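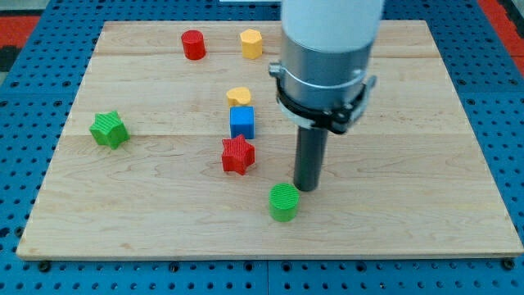
Jasgate Shape Blocks

Photos and notes on small coloured blocks laid out on a wooden board. Kept by Miah for the Skevex shape collection.
Last updated: 19/09/2026

What is in it

100 layouts in 5 folders. Each layout has one photo and one line in layouts.csv giving the shapes and colours on the board. The shapes include cylinders, cubes, stars, hearts and hexagonal prisms. Colours include red, yellow, green and blue.

The same shape can come in more than one colour, so use both columns when you look up a block. Stars are the usual place to slip up, as there are red and green ones.

Board and table

Pale wood board on a blue work table with small round holes. Grain and seams in the wood are left as they are. Please don't use the seams for measuring, they are not evenly spaced.

Known problems

Layout 22 is listed twice in the csv. Use the second line.
Layout 11 has the heart down as "other". To be fixed in November.
Blocks standing very close together are still entered one by one. There is no column for touching.

Names

Older files say "hexagon" and newer ones "hex prism". Both mean the same block. "Futik" in the notes column is the old name of the collection and can be ignored.

Use

Free for teaching and private projects. Please credit Skevex.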